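The Electric Trail Bike Is Almost Ready, Again

Last updated: May

Every spring for as long as I've been paid to write about dirt bikes, somebody has told me that this is the year the electric ones get good. I have a drawer full of press kits that say so. The latest arrived with the Gevska 297, a trail bike that its maker would like you to think of as the replacement for the 250 four-stroke in your garage. I spent most of a week on one. It's the best electric dirt bike I have ridden, and I still wouldn't buy it.

Start with the name. The 297 doesn't refer to displacement, obviously, and it doesn't refer to power or battery size either. It's the weight in pounds. Gevska is proud of that number and puts it on both side panels, which takes some nerve when a good two-stroke enduro bike weighs a lot less with a full tank. The company's answer is that you don't feel the weight because there is no engine spinning inside it. I felt it plenty the third time I picked the bike up out of a creek bed.

The riding itself is lovely for a while. Power comes on smoothly from nothing, there is no clutch to fry, and you can hear the rear tire working for grip, so you learn a lot about your own bad habits. On the slick clay climbs above Reltavholm, where I usually stall and roll backward at least once, I went up clean on the first try. Anyone who tells you electric bikes have no soul has probably not been up a hill like that on one. I'd also like to know what soul costs per gallon.

But then there is the range, and we have to talk about it because the brochure does so little talking. Gevska claims 100 miles. There's a footnote, and the footnote says the figure was reached at a steady low speed on flat ground in the mildest of the three power modes. I have never met a trail rider who rides that way. In the middle mode, on the loop we use for every test, I was walking the last half mile before lunch. A friend on an old Dalano 200 rode the same loop twice, stopped for coffee and came back to find me.

Charging is the other half of it. At home, overnight, no problem at all. At a trailhead with a pit toilet and a map board, you're done for the day unless you bring a generator. I did bring a generator one morning. It was louder than my friend's bike and it burned more gas than he did.

The makers know all this, and their reply is always the next battery. Swappable packs are coming. Faster chargers are coming. Gevska showed me a sketch of a pack that slides out from the side in seconds, and I asked what a second one would cost. They're working on that. Dalano, which has been threatening an electric bike of its own since before my current boots were new, says it won't sell one until it can match a full day's ride on gas. I used to think that was an excuse. Now I think it may be the only straight answer anybody in the business has given me.

I'm also suspicious of the maintenance argument. Yes, there's no top end to rebuild and no air filter to wash in the sink while your family complains. There are still linkage bearings, fork seals, brake pads, chains and wheel spokes, and on a heavier bike with more torque those all wear faster. I went through a set of rear pads in four days. The first service interval is 200 miles, and the dealer has to do it, because the software won't clear the reminder without his laptop. My nearest dealer is a long morning's drive away.

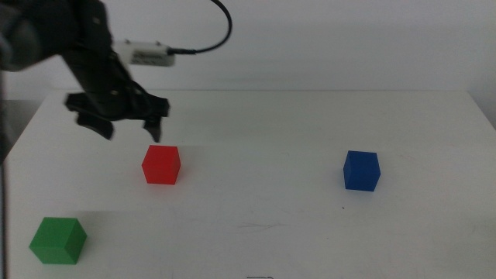

Gillies, who has raced nothing but still rides every weekend, thinks I'm being unfair. The argument goes like this: most people ride for two hours on a Saturday and load up, the bike does that easily, and the trails near town are closing because of noise complaints. A quiet bike that gets tired by noon beats a loud one with nowhere to go.

I can't wave that off. We lost the lower parking lot at our own riding area last fall, and the letters that did it were all about noise. If every bike in that lot had been electric, I suspect it would still be open. Then again, the complaints before that were about dust and trailers blocking the road, and a battery does nothing for either one. Land managers who want us gone have never been short of reasons.

What bothers me more is the way the price gets defended. The 297 costs well over what a top-line gas enduro does, and the sales talk is that you'll earn it back in fuel and rebuilds. I tried the math on the back of a race entry form, using my own riding, and I'd break even at about the age when I plan to take up fishing. That leaves out the battery, which carries a shorter warranty than the frame, and it leaves out resale value, which is anyone's guess on a machine whose maker says a better one is coming.

For a kid learning throttle control in the back field, or for someone with private land and an outlet in the barn, I'd say go ride one and see. For the rest of us, I'd wait to see that swappable pack on a showroom floor with a price tag attached. The test bike went back on Monday with a bent shifter guard, which is odd on a bike without a shifter, but Gevska uses the same frame casting as its gas model and left the guard on.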